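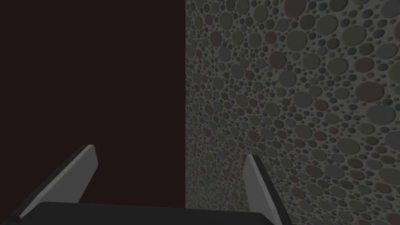

## State withholding still using the old rate after Bandara update

**Status:** open, waiting on Clotix

Hi again! I run payroll for Wevalier (we're small, 17 people on the books) and I've got a tax problem that's eating my afternoon. The state rate changed, I installed the Bandara update, and the paychecks still come out with the old percentage. I compared one stub against the state's withholding table and it's short every single time.

What I've tried so far:

- Restarted Bandara, then the whole computer. Same numbers.
- Checked the tax table screen. It shows the new rate! But the preview doesn't use it.
- Made a fake employee with a 500 dollar bonus. That one came out **right**, which made me even more confused.
- Deleted and re-added the state on one real employee. Also right. So it's the existing records that are stuck, I think?

The log repeats this for each person:

`WARN 274: state rate locked by import`

We moved everybody over from Fandeline in December, so my guess is the import put some kind of lock on the rate. I can't find a lock setting anywhere (I looked under Company, Taxes and Employee, and in the export menu for some reason).

**Update, 3:40 pm:** Support had me run "Refresh state tables" from the admin login. It cleared 12 people. The other five still throw the warning, and all five have an extra withholding amount typed in, so maybe that's the link?

Two questions while I wait:

1. Can I remove and re-add the state for those five without losing their year-to-date totals?
2. Does Bandara catch up the missed tax on the next check, or do I have to enter it by hand?

Log file is attached to the ticket. I'm holding the next run until I hear back.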